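Wrist cam exposure drifts when the arm swings past the backdrop
Workshop builds > Arms and grippers

bszulc
Two-arm bench, painted wall behind it, cherry tree and pine on the table as clutter. Can detection is fine until the wrist turns toward the light blue wall, then auto exposure pulls down and the cans go dark. Recall on my 100 test poses falls to 76. Firmware is from March.

halina_cz
Lock exposure and white balance. Auto anything on a wrist camera is asking for it.

bszulc
Tried it. Locked at 41 on the driver's scale, the wall clips whenever the ceiling lights are on.

rana_bench
Paint the wall matte gray. You are debugging scenery.

bszulc
The scenery stays. The detector has to cope with a busy background or it's no use to me.

slapina
Disagree with gray too. Meter on a region instead — lower center, where the fingertips are. They're black and they never move relative to the lens, so the reading is steady.

halina_cz
Black fingers will push it to overexpose. Put the region just ahead of the tips.

bszulc
OK, region moved ahead of the tips, both cans on the teal top, second arm parked on the right.

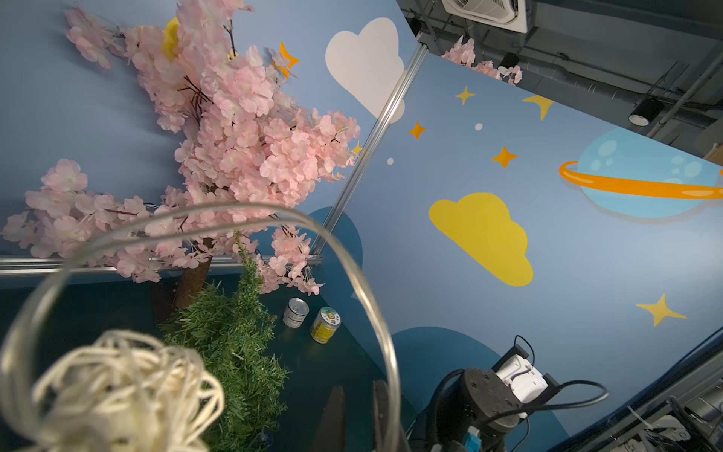 Recall is up to what I had facing away from the wall. The silver can still drops out at some angles, the yellow one doesn't. Log has 3685 entries if anyone wants it.

rana_bench
Silver is glare. Still say gray wall.

slapina
Post the log. Glare and exposure look different in the gain column.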